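Barkdale robotics group reports gains in two-handed sorting after training in furnished rooms

Researchers at the Barkdale Institute have published the results of a study on how two-armed robots learn to sort small objects on ordinary household surfaces. The work was carried out with the engineering firm Markier and forms part of the Pekari project, which looks at how machines might one day help with light tasks in the home.

The study set out to test a simple question. Robots that learn by copying a human operator are usually taught in a laboratory, on a plain matt surface under even light. The Barkdale team wished to know whether such a robot would do better in a real room if part of its teaching had also taken place in one.

To find out, the team recorded 300 demonstrations in which an operator guided both arms through a sorting task. Small items such as wrapped sweets and little balls had to be placed on coloured plates according to their kind. Six of the recordings were set aside because of faults in the timing data, leaving 294 for training. Half of these were made in the laboratory and half in furnished rooms, with the usual mixture of lamps, windows and polished furniture.

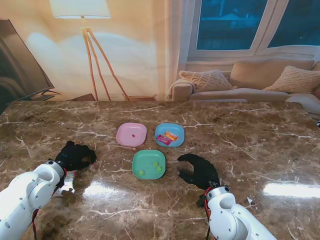 Two versions of the control software were then prepared. The first learned from the laboratory recordings alone. The second learned from an equal number of recordings drawn from both settings, so that neither version had the benefit of more practice. Each was given 60 trials in a living room that had not been used in teaching, and a trial was counted as a success only if every item ended on the correct plate without help from the operator.

The version taught in both settings completed more of its trials than the one taught only in the laboratory. The difference was greatest on glossy tables, where reflections of lamps and of the arms themselves can be mistaken for objects. On a matt cloth the two versions performed almost equally well, and the authors conclude that the benefit comes mainly from exposure to difficult lighting.

A second finding concerns the way the arms share their work. In earlier studies by the same group, each arm was given its own half of the table and did not cross the middle. In the present study either arm was free to reach for any item. The operators tended to use the nearer hand and to keep the other open and close by, and the software learned the same habit. Collisions between the arms were rare, although the report notes that the robot worked more slowly when several items lay close together at the centre.

The report also records the limits of the method. Very small sweets remained hard to pick up, and both versions of the software dropped them more often than any other item. Thin wrappers sometimes slipped between the fingers of the hand. The authors advise against drawing conclusions about heavier or breakable objects, which were not tested.

Markier supplied the software used to record and replay the demonstrations. The study was supported by the Bachmann Fund, which had no part in the design of the trials or in the writing of the report.

The institute intends to make the recordings available to other research groups in February, together with the notes kept by the operators. A further stage of the Pekari project will repeat the trials in kitchens, using bowls and cutlery in place of plates and sweets. Research groups wishing to receive the recordings may apply to the project office at Barkdale.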